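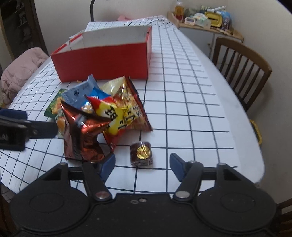 Snack pile on the Andmont grid tablecloth, round table size

I bought this tablecloth in March for our little round table and I've been meaning to write it up ever since, so let's go! It's the Andmont one, white with thin black grid lines, and I paid 92 dollars for it, which is a lot for a piece of cloth I mostly eat chips on. I know. I'd been going back and forth between this and a cheaper one from Plumex, but the Plumex only came in beige and I already have enough beige in this apartment.

First impressions: crisp! The lines are nice and fine, and even with a bunch of bright snack bags dumped on top (red, yellow, green, the whole candy aisle) the table still looks kind of pulled together. Even the little wrapped brown cake with the gold seal looks fancy on it. I'd worried a grid on a round table would look weird where it goes over the curve, but I really like it there. The lines bend off the side and it's sort of charming.

Now the complaints. It came folded so tight that I ironed it twice and could still find the creases. The care tag says cold wash only, and chocolate took me 2 rounds with the stain stick. Also if you are at all fussy about things being straight (hi) you WILL spend your evening nudging the cloth so the lines match up with your chair. My husband thinks this is hilarious.

It's been through the wash about once a week and the black hasn't gone gray yet. The hem has one loose thread that I keep meaning to snip.

Would I buy it again? Yes, on sale. Four stars. If they ever do it in navy I'm in trouble.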